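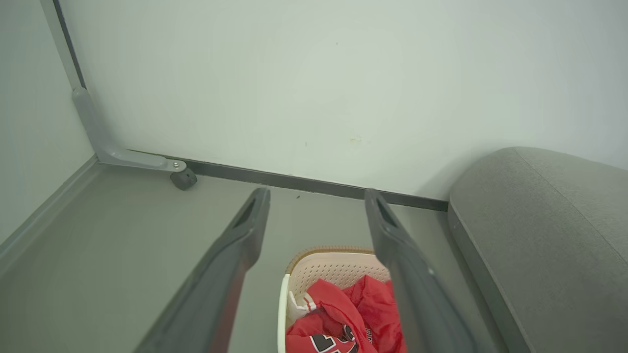
Will the laundry attendants at Ellery lose their jobs to the robots?

The company says it will keep all of its current attendants through the end of the trial, with the same hours and the same pay. It has made no promise past that point.

Ellery, which rents out 314 furnished apartments in Meklow and handles the cleaning and linen for them, has been using a two-armed robot called Nomach to collect and sort laundry between stays. The trial began with one robot in the ground-floor apartments and now runs on two floors, from 8 a.m. until mid-afternoon.

The job is a small one on paper. A basket is set down in the room, clothes and towels go into it, and the basket later goes downstairs to be emptied by load. Guests on monthly contracts can have their own clothes washed as part of the rent, so the baskets hold a mix: sportswear, work shirts, sheets, now and then a wool sweater that should never have gone in with the rest.

Until this year all of it was done by hand. Attendants bent down for each piece, checked the pockets, and carried the basket to the elevator. Ellery's own records list back and shoulder strain as the most common reason for a missed shift among laundry staff.

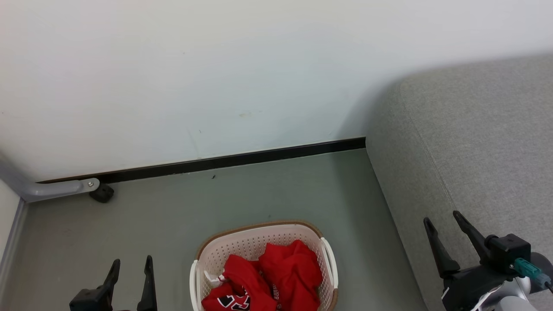
Red garments in a laundry basket next to a sofa, with a gripper on either side.

Yuto Kubo, who manages operations for the company, said the strain was the main reason for the trial.

"We had people doing the same bend all morning," he said. "You can rotate them, you can give them breaks, and we did both. It didn't bring the number of missed shifts down very much."

In its first full count the robot made 2,046 pickups. Of those, 1,982 were finished without anyone stepping in. The rest were mostly dropped items, or two pieces lifted at once, and an attendant sorted them out on the spot. The count does not say how long each pickup took, and Kubo agreed that a person is still a good deal faster.

"Speed is not what we are paying for," he said. "If it was, I'd send it back tomorrow."

For the seven attendants on the day shift, the work has changed more than the head count. Each morning one of them is named as the lead for the robot. The lead checks the floor, moves the basket to where the arms can reach it, and watches the first few pickups in each room before going on to make beds in the next one. When the robot stops, it sends a message to the lead's phone, and the lead walks back.

Pockets are still checked by hand. So are stains, care labels, and anything a guest has left a note about.

Ruby-Lee Prendergast was the first on the shift to be trained as a lead. She said the lifting is easier on her but the walking is not.

"I'm up and down that hallway," she said. "In the first weeks I'd get to the far end, start on a bed, and the phone would go. Then you come back and it's a sock. You pick up the sock, you tell it to carry on, and you go back to your bed."

She asked for the messages to be grouped, so that small stops could wait until the end of a room. Lamia, the contractor that sets up and maintains the robot, made that change in April. Prendergast said it helped, though she would still like a second person on the floor when the building is full.

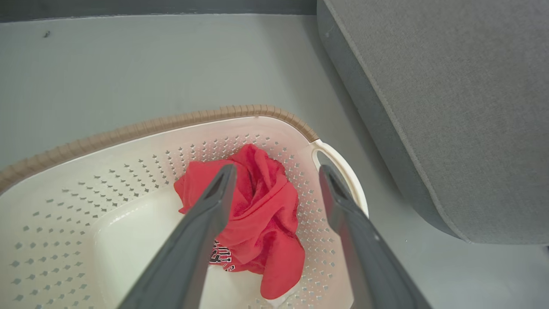 There is also the question of who gets trained. Lead shifts come with a small hourly supplement, and at first they went only to staff who had put their names forward. Some attendants said they had not understood that money was attached. Ellery has since opened the training to the whole shift, and the lead role now goes around in order. Two attendants have asked to be left out, and the company has agreed.

The training takes an afternoon. It covers the stop button, the phone messages, how to clear a jammed gripper, and how to move the robot through a doorway without scraping the frame. Prendergast now teaches most of it herself. She is paid the lead rate for those hours - something she had to ask for.

Guests are told about the robot when they book and can ask for a person instead. The robot does not go into a room while a guest is there. Kubo said a few long-stay tenants have opted out and that their laundry is collected by hand as before.

The night shift is not part of the trial, and neither are the top-floor apartments, where the rooms are narrower and the sofas sit closer to the beds. Lamia has said it would want to test there before making any promises. Ellery has not asked it to.

A decision on whether to keep the robot is expected after the summer. Staff have been asked for written comments, to be handed to the day supervisor or left in the box by the time clock.

Our first report on the trial follows.
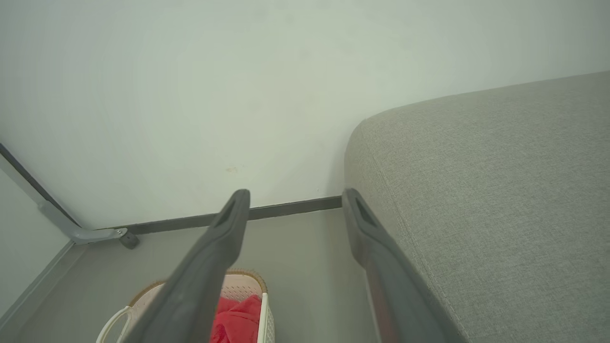 MEKLOW, April - Laundry staff at the rental company Ellery have started working alongside a robot that picks up clothing and linen in guest apartments.

The robot, named Nomach, is on the ground floor for now. Attendants were shown the machine at a meeting in the linen room and were able to try the controls. Several asked what would happen to hours in the slow season. Managers said the schedule already posted would stand.

Others wanted to know who would be blamed if a guest's clothes were torn. Ellery said damage during a robot pickup would be treated as the company's responsibility and would not be recorded against the attendant on duty. That has been put in writing at the request of the staff.

The meeting was also told that no one would be required to work with the robot during the first month. A sign-up sheet for the training was left on the linen room door, and attendants with questions about pay or scheduling can reach Yuto Kubo in the operations office before noon.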